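Equipment > Teaching and Teleoperation > Nakora Teaching Set
Search products, manuals, spare parts Go
Reading time: seven minutes

Nakora Teaching Set
Leader handle, control unit and recording software for showing a task to a robot arm

The Nakora is made for people who want to show a robot what to do and do not want to write a program for every movement. The operator can take the arm by the hand and move it, or sit at a desk and move it from there with the leader handle. Both ways go into the same recording, and you may change from one to the other in the middle of a task.

We at Grinier have sold the set in its present form since March. The earlier version had two separate boxes, one for hand guiding and one for remote control, and many customers bought only one of them and later regretted it. Now there is one control unit. The handle is connected to it with a single cable, and the arm with another.

The set is delivered without a robot. It works with arms which can accept joint commands from outside and which can be switched into a free-moving mode. If you are not sure that your arm can do this, please send us the name of the controller and its software version before you order.

Two ways of showing

Hand guiding is the simplest. You press the release button, the joints become soft, and you move the arm through the task at your own speed. It is very good for approach paths, for going around obstacles, and for work where the hand of the person can easily stay near the gripper. It is less good for heavy arms. Also, your own arm and sleeve will come into the view of the wrist camera, and this can disturb the later training.

Remote showing is done with the leader handle. The robot follows the handle, with a scale you can choose. At small scale, a large movement of your hand gives a small movement of the gripper, and we recommend this for the last part of an approach. The person stands away from the robot and watches the wrist view on the monitor, or watches the robot directly, or both. Most operators need a morning before they stop pushing the handle too hard.

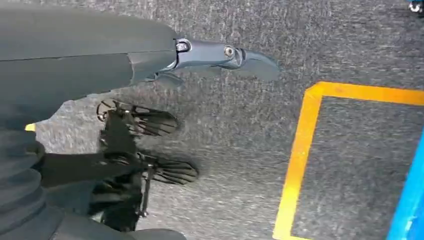

A remote showing goes better when the work area has fixed marks that the operator can recognize from the wrist. On a monitor it is difficult to judge how far the gripper is from the floor, and a person who has nothing to compare with will usually stop too high. Yellow-orange tape on gray carpet gives a clear edge even when it is a little blurred, and the shadow of the hand mechanism next to it is a second help for the eye. In our manual we ask the customer to put down the tape before the first session and to leave it in the same place until all recordings of the task are finished. If the tape must be moved, start a new recording group in the software, so that the two positions are not mixed.

Shadows deserve a word of their own. A sharp shadow is useful for the human operator, but a learned policy can start to depend on it. If your lamps will be different in the real use, record a part of the showings with the lamps changed. The Nakora software has a free text field for each recording, and we suggest to write the lighting there. It takes a few seconds and we have never met a customer who was sorry for doing it.

What you hold in the hand

The leader handle weighs 119 grams without the cable. It has a trigger for closing and opening the gripper, a clutch button under the thumb, and a small wheel for the scale. The trigger is proportional, so a half-pressed trigger gives a half-closed gripper. With grippers that know only open and closed, you can set the switching point in the software.

The clutch is the part that new operators understand last. While you hold it down, the robot stays where it is and your hand can return to a comfortable position. Release it, and the robot continues from the same place. Without the clutch you would have to stretch over the desk for a long movement, and the recording would become shaky near the end. We recommend that you practice clutch movements in free air, far from any object, before you record anything that you want to keep.

The handle is available for the right hand and for the left hand. There is no version for both. We tried a symmetrical one, and the thumb was in a bad position for everybody.

Working near equipment

Many tasks bring the gripper close to something hard: a cart, a rack, the edge of a machine. In such places the scale wheel should be on the smallest step, and the speed limit should be set in the control unit itself and also in the robot controller. The limit of the control unit does not replace the safety functions of your robot. Please read also the chapter about the risk assessment in the manual. It is short.

The best training material for such tasks contains a few approaches from different sides. If each showing starts in the same pose and arrives on the same line, the policy has seen only one line. Start sometimes a little left, sometimes a little high, and let the operator correct the path during the movement. Do not delete these corrections. A recording with one hesitation and a good correction is often worth more to us than a perfectly smooth one.

For an open two-finger jaw near a metal surface, we advise to choose one point of the gripper as reference, normally the fingertip, and to aim always with this point. With a hooked tip, this choice is even more important: the lowest part of the finger is not always the part you look at. A corner of floor tape in front of a cart is a good place to practice. Bring the tip over the corner, stop, go back, and repeat until the stopping point no longer wanders.
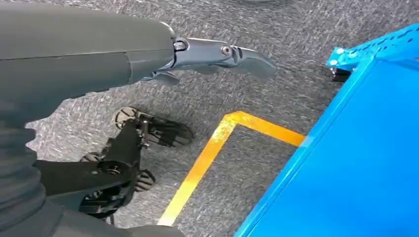
Recording and sorting

Each showing is stored with the joint positions, the trigger position, the clutch state and the camera views on one common time line. The control unit has 14 signal channels. The arm uses one for every joint, and the rest is free for force sensors, foot switches or whatever else you have in your cell. Camera pictures do not use these channels. They come over the network connection and receive their time stamp in the control unit.

The internal drive holds more than 1000 recordings of usual length. When it becomes full, the unit refuses a new recording and shows a message; it never writes over an old one. Export is to a network folder or to a drive with USB connection. You can export complete groups, or only the recordings with the mark "good".

The marks are given by the operator directly after the showing, with two buttons on the front side of the unit. We put real buttons there after a long test at our partner workshop in Drurkside, where the operators wore gloves and did not like to touch a screen. There is "good" and there is "not good". A third button for "maybe" existed in the test version. It was used for nearly everything, and then somebody had to look through all the recordings again, so we removed it.

Before you begin with the real task, make one short recording and play it back on the screen. Look for three faults: a camera which is turned, a trigger which does not return to zero, and cables which come into the view when the wrist is turned. The last one happens often in tight places. Check it in the extreme poses of the task, also with boxes and other goods in their places. Bright backgrounds should be checked at the same time, and the exposure fixed by hand if the picture is too white. Automatic exposure changes while the arm moves, and the same object then looks different from one second to the next.

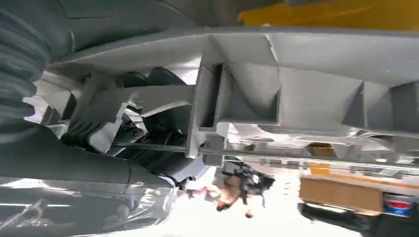
Wrist view toward a cardboard box, with black cables under the ribbed part of the gripper and a bright background behind.

When the view is partly covered by the gripper, a second camera at a fixed place is a real help to the operator. The software can show up to four views side by side. They are recorded together, and you can later decide which of them go into the training.

Playback

Any recording can be played back on the real arm at reduced speed. Playback is for checking only. It repeats the stored movement and does not look at the cameras, so an object that has been moved will be missed, or it will be hit. Keep the stop button in the hand during the whole playback and stay outside the reach of the arm.

Technical data

Leader handle: 119 g, right-hand or left-hand version
Handle cable: 110 cm, extension available on request
Signal channels: 14
Camera views: up to four, by network
Motion scale: adjustable by wheel on the handle
Export: network folder or USB drive
Operator marks: two buttons, usable with gloves

Included in the set

Control unit
Leader handle with cable and desk holder
Cable for the robot controller (please state the type with your order)
Recording software, license for one workstation
Roll of floor tape, yellow
Printed manual in English

Accessories

The Bakilana foot switch takes over the clutch function and leaves the thumb free. It is plugged into one of the signal channels and needs no setting. Some operators use both, the foot for long movements and the thumb for short ones.

The wrist camera bracket is sold without camera. Please send us a drawing of your flange, and we will answer whether the standard bracket fits or whether we must make an adapter plate. Adapter plates take longer to deliver than the set itself.

Ordering

The Nakora Teaching Set is sold directly by Grinier and is prepared after the order. For a quotation we need the type of your arm, the type of gripper, the side of the handle, and the country of delivery. Customers who have the older two-box version can exchange it; the old handles cannot be connected to the new control unit, but recordings made with them can be imported.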